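# In defence of the shallow tray

Every spring my household buys organisers. We buy them the way other people buy seedlings, with great hope and no real plan for February. Last year it was a drawer system from Gidach, 98 dollars before delivery, with dividers that slide along a rail until they come off the rail. The year before that it was a Hurix desk tower, which held everything I owned and would not give any of it back.

I have come to believe that the trouble with desk storage is depth. A deep box is a promise to deal with something later. You drop in a glue stick, then a charger, then the key to a bike lock you no longer have, and in three months you're tipping the lot out on the carpet to find a stamp.

A shallow tray makes no such promise. It has a floor and a rim, and whatever you put in it sits there looking at you. The Brøndum catalogue, which I read the way my grandmother read the death notices, lists 296 products under "desk and study", and by my reckoning the useful ones would fit on a single page. Trays, mostly. One upright pot for pens, because a pen lying down will roll off and a pen standing up is at least trying.

So my ideal desk has two things on it. A white container for whatever stands, a purple tray for whatever lies flat, and a decent stretch of bare table in between.

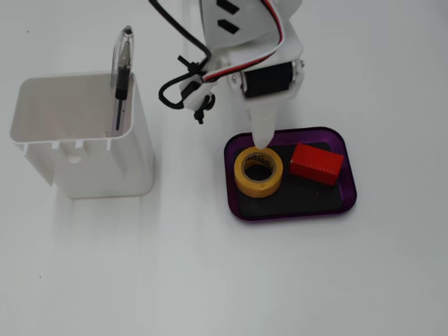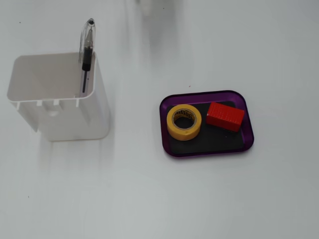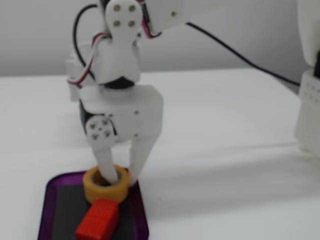 The purple I will defend to anyone. Grey trays vanish on a pale desk, and a tray you can't see is a tray you put your coffee on. The black lining is sensible too. Yellow tape on black is about as easy to find as tape is ever going to get, and I say this as someone who has bought tape four times since August while owning tape.

I put all this to our neighbourhood newsletter, and got a firm letter back from Ganer Street. Marguerite thinks I've mistaken having fewer things for having better storage, and that anyone can look tidy with one roll of tape. Try it with three kids, she wrote, and a recorder, and the good scissors that everyone denies touching. She has deep tubs with lids, she labels the lids, and she sleeps soundly.

Fair enough. I'd only ask what the labels say. In my experience a labelled tub begins life as "Craft", is amended to "Craft / Cables", and ends up as "Misc", in a different colour of marker, with the lid taped down at one corner. Our own Misc tub weighs more than the dog.

She's right about the scissors, though. No tray on the market will keep a pair of good scissors at home. I've tried hooks, a magnetic strip, and a speech at dinner, and they still turn up in the laundry with bits of wrapping paper stuck to them. If Gidach wants another 98 dollars out of me, that's the drawer I'd like them to work on.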